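# Lasst die Songs wieder länger als zwei Minuten sein

Am Mittwoch habe ich im Zug zum ersten Mal »Lolik« gehört, das neue Album von Billex, und bin prompt eine Station zu weit gefahren. Schuld war das vierte Stück. Es heißt »Macapagal«, dauert 16 Minuten und hat bis zur Hälfte keinen Gesang, nur eine Gitarrenfigur, die sich ganz langsam in eine Basslinie hineindreht, bis man die beiden kaum noch auseinanderhalten kann. Und dann kommt diese Stimme! Ich stand auf dem falschen Bahnsteig, es nieselte, und ich habe es gleich noch einmal von vorn laufen lassen.

Seitdem erzähle ich allen davon, und fast immer kommt dieselbe Gegenfrage: Wer hat denn für so etwas Zeit? Na, wir alle! Wir schauen an einem Abend drei Folgen einer Serie weg, wir hören Podcasts, in denen zwei Leute eine Stunde lang über Espressomaschinen reden. Nur der Popsong soll bitte nach zwei Minuten fertig sein, Refrain am Anfang, kein Intro, keine Bridge, und am Ende ein Schnitt, als hätte jemand den Stecker gezogen.
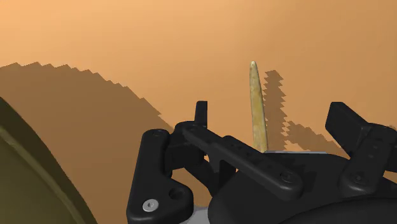

Ich habe überhaupt nichts gegen kurze Stücke. Punk hat von ihnen gelebt, und manche der schönsten Soulsingles sind vorbei, bevor der Kaffee durchgelaufen ist. Diese Lieder waren kurz, weil sie alles gesagt hatten. Viele der heutigen kommen mir vor wie der Trailer zu einem Lied, das ich sehr gern gehört hätte -- da ist eine tolle Idee, ein toller Klang, und dann ist schon das nächste dran.

Produziert hat »Lolik« Enda Hayes, und man hört, wie viel Vergnügen es ihm gemacht haben muss, die Dinge laufen zu lassen. Das Schlagzeug klingt trocken und nah, die Bläser kommen von weit hinten, und im Titelstück gibt es eine Stelle, an der alle außer der Orgel aufhören zu spielen. Die Orgel hält einen einzigen Akkord. Lange. Beim ersten Hören wird man unruhig, beim dritten freut man sich schon vorher darauf.

Live ist das übrigens noch besser. Im September haben Billex im Netimik gespielt, einem Keller, in den fast 200 Leute passen, wenn alle die Jacken an der Garderobe lassen. Ich hatte befürchtet, dass bei »Macapagal« irgendwann das Gerede an der Bar losgeht. Von wegen! Vorn stand ein Paar mit geschlossenen Augen, hinten wippte die ganze Treppe, und als der Bass endlich einsetzte, ging ein Jubel durch den Raum, den ich sonst nur von Refrains kenne, die jeder mitsingen kann.

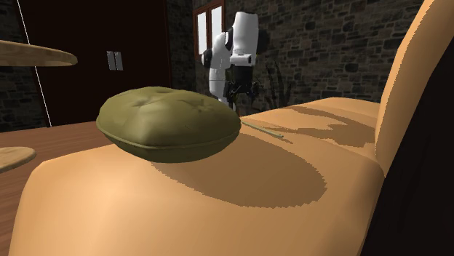
Genau diesen Jubel bekommt man eben nur, wenn man vorher warten durfte. Im Techno weiß man das seit jeher, im Jazz sowieso, und auch die großen Afrobeat-Platten der Siebziger nehmen sich eine halbe Seite Vinyl, bevor überhaupt gesungen wird. Warum sollte das im Pop nicht gehen? Es ging ja schon einmal!

Mein Wunsch an alle, die gerade an neuen Songs sitzen: Lasst das Intro drin. Lasst den Bassisten noch eine Runde drehen, wenn er gerade gut ist. Und an die Radioredaktionen: Spielt so ein Stück einmal ganz aus, meinetwegen nachts um elf, ohne hineinzusprechen. Ich bleibe dafür auf -- und stelle mir fürs Umsteigen künftig einen Wecker.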